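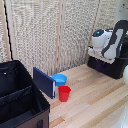 The Soft Bin, Reconsidered
214 shares | 18 comments

A fabric storage bin has two working parts: the walls and the base. Everything else on it, including the handle, the label and the stitched rim, exists to move the bin or to keep the walls from failing. Most complaints about soft storage concern the walls.

Hedvig Skjelbred has specified bins for the Drelton lending library for 18 years. The library issues household goods to its members from two upper rooms, and its shelves hold 516 containers, the majority of them fabric. She sorts them by what she calls standing height, meaning the height the wall keeps when the bin is empty and the lid, if there is one, is off.

"A new bin stands at its printed height," she says. "After a year it stands at whatever the board inside it allows."

The board is the usual point of failure. In cheaper bins it is a sheet of gray card slipped between two layers of cloth. Card takes a crease the first time the bin is folded flat, and the wall then bends at that crease whenever it is loaded. Skjelbred replaces the card with three-millimeter plastic sheet, cut five millimeters short on each side so that the corners do not wear through the seam.

Dividers are a separate matter. A divider stitched at both ends will hold its line but cannot be moved. A loose one can be set straight across, or on the diagonal, which gives two triangular compartments of equal size. The diagonal is longer than either wall, so a divider cut for the straight position will not reach. Fabric dividers without a board sag in the middle within weeks. For cables, cloths and winter gloves the sag does no harm. For paper it does, and files stored against a soft divider develop a permanent curve.

Books and binders should therefore stand outside the bin, next to it, on a flat surface. Roald Lunde, a joiner who built the library's shelving, leaves a gap of 97 millimeters beside each bin for this purpose. That takes one wide binder or two ordinary hardcovers. His uprights are plain softwood, slotted at regular intervals so that a shelf can be raised one step when a taller bin comes in.

Lunde also has views on what goes under the bin. Solid boards with open seams collect grit, and a loaded bin dragged over grit wears through at the base corners first. He recommends lifting by both handles — a single loop handle puts the whole load on one row of stitches — and fixing felt to the base of any bin that is moved daily.

Color is mostly a question of maintenance. Black cloth hides handling marks along the rim but shows lint, and small dark items are hard to find at the bottom of it. Skjelbred lines her deepest black bins with a square of pale cotton, which can be taken out and washed.

The sewn tag is worth reading before it is cut off. It normally gives the fiber content, and on better bins the load as well. Where no load is given, the library allows six kilograms and writes the figure on the underside in paint marker. Members return overloaded bins most often in September, after the summer houses are closed, and the repair table is kept clear for that month. A restitched handle takes Skjelbred over an hour if the rim has torn with it. A new board takes ten minutes.

18 comments | Share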